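工单标题：计分终端上传后保龄球数错一个，影响球员赛季数据
产品：Ornen 计分终端
报障方：Flornthorpe 板球俱乐部
处理方：Bosemum 联赛系统支持组
优先级：中
状态：已解决，待观察

问题描述

俱乐部反映，八月份的一场一队主场比赛结束后，终端上传到联赛网站的记分卡与纸质记分簿对不上。纸质记分簿上，客队第一局总分131，终端本地显示也是131，联赛网站上却是132。球员个人得分加起来没有问题，多出来的一分落在附加分里。首发投球手的数据也受影响，投球局数少算一球，失分多一分，赛季平均数跟着变了。

报障方要求在下一轮比赛前改正，原因是投球榜前几名差距很小，已有球员来问。

环境

终端固件为出厂后第二次更新的版本，走俱乐部会所的无线网络。记分员在场边用平板录入，终端负责汇总，比赛结束后手动点“提交”。记分牌由同一台终端驱动，比赛当天显示正常。

初步排查

1. 请俱乐部把纸质记分簿第一局逐球抄录发来。抄录收到，字迹清楚，第17轮有一处涂改。
2. 从终端导出本地日志，与联赛网站收到的数据包逐球比对。前16轮完全一致，从第17轮第四球开始不同。
3. 本地日志里该球为有效球，得分为零。网站端该球为宽球，附加分加一。
4. 询问记分员。记分员回忆当时裁判先示意宽球，随后撤回，自己在平板上按了撤销，再重新录入一个零分球。

至此可以确认纸质记分簿的涂改与撤销操作是同一件事，131为正确总分。

三张图放在一起：
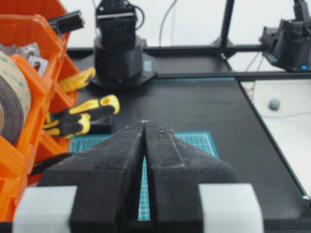
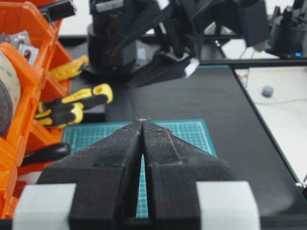
三张里都有黑色的夹爪手指和两侧浅灰色的方块。

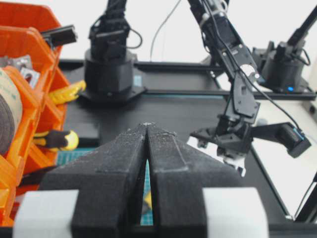 阅读时间：约 5 分钟

进一步排查

在支持组的测试终端上新建一场比赛，照第17轮的顺序录入：三个普通球，一个宽球，撤销，再录一个零分球。提交到测试站点，总分正确，没有复现。

换成弱网条件再试。录入宽球后断开网络，撤销，录入零分球，再恢复网络。提交后网站端多出一分，与报障现象一致。重复两次，结果相同。

查看传输记录，终端在录入宽球时已经把这一球发往网站端做实时比分。断网后，撤销指令和新录入的零分球都进了待发队列。网络恢复时，零分球先发出，网站端发现同一球号已有记录，判为重复并丢弃。撤销指令随后到达，但携带的时间戳早于最近一次同步时间，被当作过期指令忽略。宽球就这样留了下来。

赛后手动提交本来应当用完整数据覆盖实时数据，但提交程序只比较轮数和出局数，两项都一致便跳过了覆盖。总分没有参与比较。

向俱乐部核实，当天会所路由器在下午茶之前重启过一次，时间与第17轮吻合。

是否影响其他比赛

检索本赛季该俱乐部上传的全部比赛，条件为“撤销操作与同步中断发生在同一轮”。共有2场符合，除本次外，另一场是二队客场，撤销的是一个边界球后改记为两分。那一场赛后由俱乐部自己发现并手工改过，网站数据已正确，不需要再处理。

使用 Stamatopoulos 记分插件的俱乐部走另一条上传通道，提交时整场覆盖，不受影响。

处理

联赛网站上该场第一局附加分已减一，总分恢复为131。第17轮第四球改为有效球、零分。投球手数据重新计算，局数与失分与纸质记分簿一致。赛季投球榜已刷新，该投球手三柱门数仍为56，平均数下降，名次没有变化。

比赛结果不受影响。客队先攻，主队追分成功，胜负与积分均按原记录。

终端方面，提交程序的比较条件已加入总分和附加分，任一不同即触发整场覆盖。待发队列改为严格按录入顺序发送，撤销指令未确认前不发送后续球。更新包已推送到该俱乐部终端，请在开机联网后等待终端自动重启一次。

更新前的临时办法

比赛中如果平板右上角出现断线标志，先不要用撤销，在纸质记分簿上记下要改的球号，等标志消失后再改。提交后打开联赛网站核对总分和附加分，对不上就在“提交”菜单里选“强制覆盖”。这个选项需要管理员密码，俱乐部管理员账号可以自行查看。

报障方回复

已更新，终端重启后版本号与说明一致。网站上的记分卡核对过，和纸本相同。二队周末有比赛，会让记分员按新版本正常录入，赛后再核对一次。另外想问实时比分页面上的逐球文字还写着宽球，能不能一起改。

支持组回复

逐球文字单独保存，修改数据时不会自动更新。已手工改为“无得分”，页面缓存清除后可见。二队那场核对无误后请在本工单下留言，收到后关闭。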